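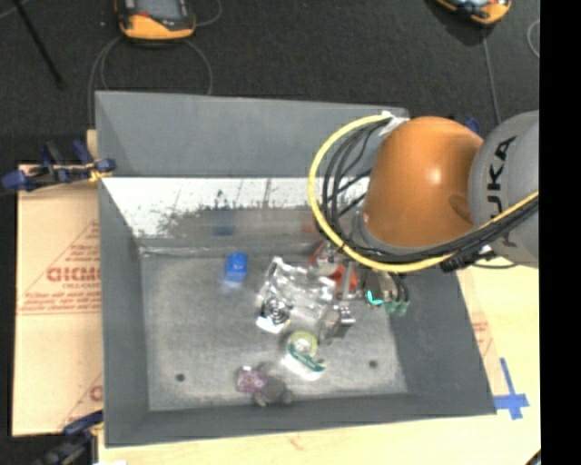
2 min read

Bin picking cell, walk-around checklist with comments
Fenville shop, September 3, 2023

Scope: one arm, one gray bin, mixed small goods. The job is to empty the bin one item at a time. Marks are OK, FIX or WATCH.

1. Bin held to the table. OK. Clamps on the rim, tight by hand. Check again after any collision stop.

2. Bin walls and floor. WATCH. The far inner side is badly scuffed and the floor is scratched. The bright strip throws back color from the items, and the Orine vision software has picked at reflections before. Dull it or cover it.

3. Cables on the arm. WATCH. Yellow cable and black bundle both swing wide of the orange joint. The tape near the top of the joint should be replaced with a proper tie. Run the wrist through full travel at slow speed and look for snags.

4. Handheld units. FIX. Two on the carpet with their cords. They need a hook or a shelf, and the cords need to be out of the walkway.

5. Tabletop. OK. Blue tape cross still stuck down. Do not peel it.

6. Gripper. OK. Fingertip bolts checked against the Sperling sheet. Next full service is March.

7. Emergency stop. OK. Pressed 2 times, once at rest and once moving. Arm held position both times.

8. Item mix. OK. Clear crumpled packaging, a packaged tape dispenser, something soft and gray, small hard pieces. Keep the clear plastic in the mix — it is the item most like real work.

Log since last inspection: 2,399 pick attempts, almost 800 of them on clear or shiny packaging. A person had to step in 200 times.

Comment on readiness: Rorent asked if this cell could sort returns overnight with the shop empty. My answer is no. It does well enough on boxed goods that sit apart. Soft items and clear wrap still need someone nearby, and so does anything resting against a wall. The same goes for the household version, picking up a playroom floor. I would sign off on day shifts with one operator in reach of the stop.

Items 3 and 4 to be closed before the next run. Item 2 can wait a week.

We use cookies to improve your experience on this site. By continuing to browse you accept our cookie policy. Accept | Manage settings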